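Setting Up and Fixing a Toy Play Kitchen: Backsplash, Stovetop, Hood, Utensil Hooks

Delwyn Brunton
February 2025

37 shares
17 comments

This page covers the wall and counter section of a child's play kitchen: the printed or molded tile back panel, the stovetop insert, the range hood, and the hooks for hanging utensils. Cabinets, doors and the sink are handled on a separate page. The steps apply to most flat-pack kitchens with a one-piece back panel, including the Plindari and the two Killari sizes. The older Chuang kitchen has a split back panel, and the differences are noted where they matter.

Tools and supplies

Phillips screwdriver, No. 2
Tape measure
Pencil
Small level
Drill with a 3/32-inch bit
Masking tape
Mild dish soap and two soft cloths
Double-sided mounting tape, 1/2 inch wide
Cup hooks or peg hooks, if the kit did not include them

Do not use a power driver to seat the screws. Most of these panels are fiberboard, and the holes strip on the second or third turn past snug.

Step 1. Square the carcass

Stand the assembled base on a flat floor. Measure the counter opening corner to corner in both directions. The two diagonals should match within 1/8 inch. If they do not, loosen the rear cam locks one half turn, push the long corner in, and tighten again. A back panel forced onto a base that is out of square will show it at the top, where the hood will not sit level.

On the Chuang, check each half of the base separately before joining them.

Step 2. Fit the back panel

Slide the panel down into the groove behind the counter. The tile lines are the easiest reference for level. Lay the level along a horizontal line near the middle of the panel and adjust before driving any screws. Start the two bottom screws first, leave them a turn loose, then start the top two. Tighten all four in a cross pattern.

If the tile pattern is a separate adhesive sheet, apply it before the panel goes on. Work on a table. Peel back two inches of liner along the bottom edge, line it up, press it down, and pull the remaining liner out from under the sheet while smoothing upward with a dry cloth. Bubbles near the edge can be pushed out. Bubbles in the middle should be pricked with a pin and pressed flat. A running-bond pattern hides small errors at the side edges better than a stacked grid, but a horizontal line that runs out of parallel with the counter will be visible from across the room.

Step 3. Seat the stovetop

The stovetop insert drops into a shallow recess in the counter on the Plindari and the larger Killari. On the smaller Killari it lies on the surface and is held with tape. Wipe the counter, let it dry, and test the fit without adhesive. The rim should touch the counter on all four sides. If one corner rocks, look for a burr or a bead of paint in the recess and scrape it down with the back of a utility blade.

For taped inserts, run a strip along each long side, 1/4 inch in from the edge. Do not tape across the middle, as the insert then has to be pried up to be cleaned.

If the burner graphic is a decal, center it before pressing. Cut a circle of paper the same size as the decal, tape it in position, mark its edge lightly in pencil, and remove it. Place the decal inside the mark. Rub from the center outward. Wipe off the pencil with a damp cloth.
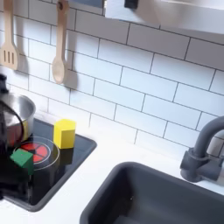
Utensil hooks should be placed after the stovetop is in, with the actual utensils in hand. The common mistake is to measure from the top of the panel and ignore the length of the longest handle. Hold the utensil against the tiles at the height where it should hang and mark the hook position from the hole in its handle. A long-handled wooden spoon with its bowl ending just over the stovetop area, next to a slotted spatula, is a workable arrangement. Leave enough clearance under the lower ends that a small pot can be set at the rear corner of the stovetop and lifted again without catching them. For a child under three, bring the hooks down and use shorter utensils.

Step 4. Drill for the hooks

Put a square of masking tape over each pencil mark and mark again on the tape. The tape keeps the printed surface from chipping. Drill by hand pressure at low speed, straight in, and stop when the bit clears the back. Cup hooks go in by hand. Back each one off a quarter turn if the opening ends up facing sideways.

Where the mark falls close to a grout line on a molded panel, move the hole to the center of the nearest tile. The molded lines are the thinnest part of the sheet.

Check the back of the panel for protruding points. Any that show should be cut flush and filed, or covered with a cap. This applies even if the kitchen stands against a wall, as it will be moved at some point.

Step 5. Mount the hood

The hood goes on last. It is usually held by a pair of brackets screwed to the panel near the top edge. Fit both brackets finger tight, hang the hood, set the level on it, and then tighten. If the hood has a flat top that can be used as a shelf, keep it for light items only. The brackets are sized for the hood and very little else.

On the Chuang, the hood spans the joint between the two panel halves. Shim the lower half with a strip of card until both halves are flush before setting the brackets.

Step 6. Anchor the unit

Attach the anti-tip strap to a wall stud through the solid rail behind the counter. Do not attach it to the back panel. If the kit has no strap, a furniture strap of the ordinary kind will do. Pull the unit forward by the counter edge with moderate force to test it.

Common faults

Back panel bows outward at the center. Usually the top screws were tightened before the bottom ones. Loosen all four and repeat Step 2.

Decal edges lift. Caused by soap film or by fingerprints on the insert before application. Warm the decal with a hair dryer on low, press the edge, and hold it for one minute under a folded cloth. If it lifts again, replace it.

Hooks pull out. The hole is oversized. Fill it with a sliver of wood and white glue, let it dry overnight, and drill again.

Utensils swing and mark the panel. Put a clear felt or rubber dot behind the lower end of each one.

Metal toy pots scratch the stovetop. Check the base of the pot for a rolled edge. Light sanding with 400-grit paper removes the sharp part. Wipe the pot before returning it to use.

Cleaning

Use a damp cloth with one drop of dish soap in a bowl of water. Wipe along the tile lines and dry immediately. Avoid glass cleaner on glossy plastic inserts, as some brands haze the surface. Unfinished wooden utensils should be wiped and air dried, never soaked. A thin coat of food-grade mineral oil twice a year keeps the grain from rising.

Replacement parts

The Plindari hook set is listed as part 1215, and the Drillow bracket pair, which also fits both Killari sizes, is part 2989. Check the spacing of the existing holes before ordering brackets for the Chuang.

Share this page
17 comments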